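Against the Open Door

My employer gave up walls in December. The memo called the new floor a neighborhood, which should have warned us, as I have met my neighbors. There are 24 of us in it now, at long tables, within easy earshot of Simão Vieira's dental insurance.

The theory is that people who can see each other will talk to each other. We do. We type to each other, from four feet away, so as not to bother the other 22. The only conversation held out loud all week is on Thursday, when Bouchra Bouazza asks who took the good chair, and that one used to happen just fine in the hallway.

I'm told the old offices were lonely. Mine had a door, a lamp and a radiator that knocked, and I once read a 573-page contract in there from start to finish. I couldn't read a cereal box where I sit now. Headphones are allowed, of course. So the company took down real walls and then let each of us buy a smaller, sweatier one for the ears. 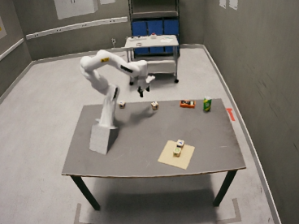

What bothers me most is the phone booths. We got two of them, and they are booked solid from 11 in the morning. People stand in line to be shut in a closet with no window. Aicha Tazi eats her lunch in one. If you tear out every room in a building and your staff will fight over the last two closets, I think they have told you something about rooms.

I'd settle for a door that sticks – even one we had to share. Until then I'm writing this in my car, on the third level of the parking garage, where the light is poor and the neighbors keep their windows up.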